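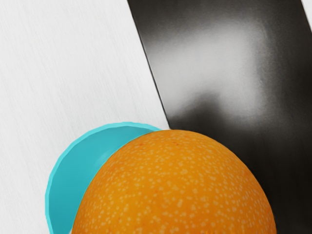 Subject: Re: Approval limits for site managers

Replying to the question from the Zillodmont office, quoted below. I worked in purchasing at Trastora when we went through the same thing, so I can tell you what we did and what I would change.

> We have 122 people across four sites. Any purchase over $500 has to be signed by the site manager, then by finance, then by the operations director. Last month a site waited 8 working days for a replacement pump that everyone agreed it needed. The operations director wants to keep all three signatures because of an overspend two years ago. The site managers want to sign for anything up to $3000 on their own. Has anyone moved a limit like this, and did spending go up?
>
> Also, does anyone have wording for the policy that they would be willing to share?

We moved ours, and spending went up a little in the first quarter and then settled. Most of the early increase was things that had been put off. Managers had a backlog of small repairs they hadn't bothered to ask for, and they all went through in the first few weeks. If you do this, warn your finance people about it, or the first report will look like proof that the old rule was right.

Before you set the number, pull the last year of requests and see how many were turned down at each step. At Trastora the third signature almost never changed anything. The director was signing in batches, usually late in the afternoon, and relied on finance having checked the budget code. Finance assumed the director was looking at whether the purchase made sense. The site manager assumed both of them were. With three people signing, each one read the form less carefully than a single person would have.

Your director's worry is a fair one and I wouldn't argue with it head on. I would ask what kind of purchase caused the overspend. Ours came from a service contract with Drellel that renewed every year at a higher rate. Each invoice was under the limit, so the approval chain never saw the total. A lower limit would have done nothing about that. We ended up with a separate rule: anything that repeats goes to finance once a year as a full-year amount, whatever the size of the single invoice.

Two problems we did have. One site split a large order into several small ones to stay under the limit. We found it in the monthly listing, and the policy now says that related orders to the same supplier count as one. The other was that new managers didn't want the authority and kept sending things up anyway. The director had to send them back unsigned for a while before that stopped.

I don't have the final policy in a form I can share, but the part on limits was close to this:

- Site managers approve purchases up to the limit within their budget.
- Finance receives a copy and can question a purchase within the month.
- Purchases over the limit need finance and one director.
- Contracts and subscriptions are judged on their yearly cost.

I think the Muñoz group runs something similar with a higher limit for maintenance than for office spending. If anyone from there is still on the list, I'd like to hear whether having two limits caused confusion over what counts as maintenance. We talked about it and left it out.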